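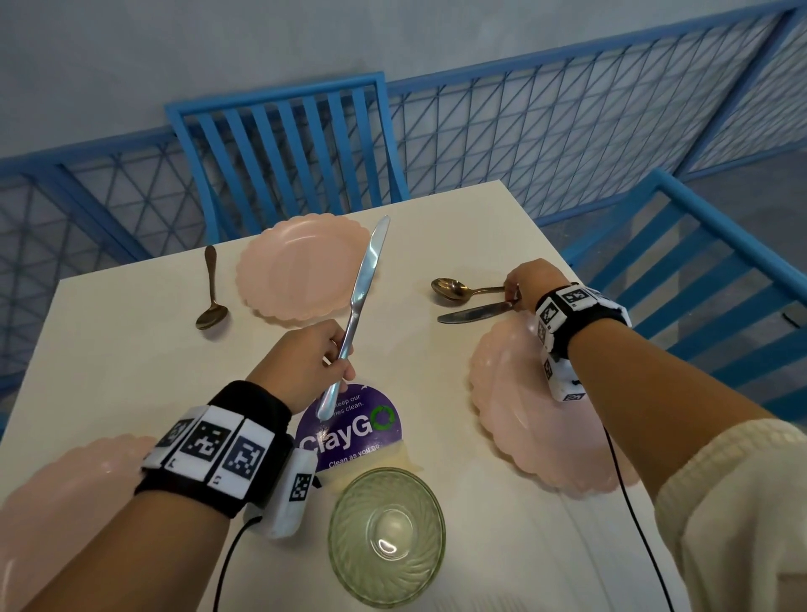

One trainee at Grisholm put it to her tutor that nobody at home had ever laid a table from a plan, and that guests sat down and ate all the same. The tutor agreed, and then asked how long it had taken, and how many times someone had got up for a spoon.

Chapter 6
Laying the Table

January 15, 2018
By the Cular training staff

This chapter deals with plates and cutlery. Glasses and napkins are left to the next one. By the end you should be able to lay a small table without going back to the drawer, and to clear it again in the same order.

Plates go down first. They fix where each person will sit, and everything else is measured from them. A plate with a scalloped rim has no straight edge to line up, so judge its place from the middle of the well. Leave enough room between settings for elbows — 32 centimetres from rim to rim is the least we allow at Arnard.

Cutlery follows. Pick up each piece by the handle and keep your fingers off the blade and the bowl. Two pieces can be carried in one hand if the handles are pinched together, and many people find it quicker to hold the knife on its own in the other. Knives go to the right of the plate with the cutting edge facing in. Spoons go outside them. A butter knife may lie across the side plate or above the main one, depending on the house.

Sets are often mixed. Silver, gold and bronze finishes can share a table, but decide before you start whether each setting will match or whether the colours will be spread about. Changing your mind halfway means handling every piece twice.

Exercise 2 at the end of the chapter uses the Ursu dining room plan, which seats 110.

© Cular Training Books. Contact the editors | Back to top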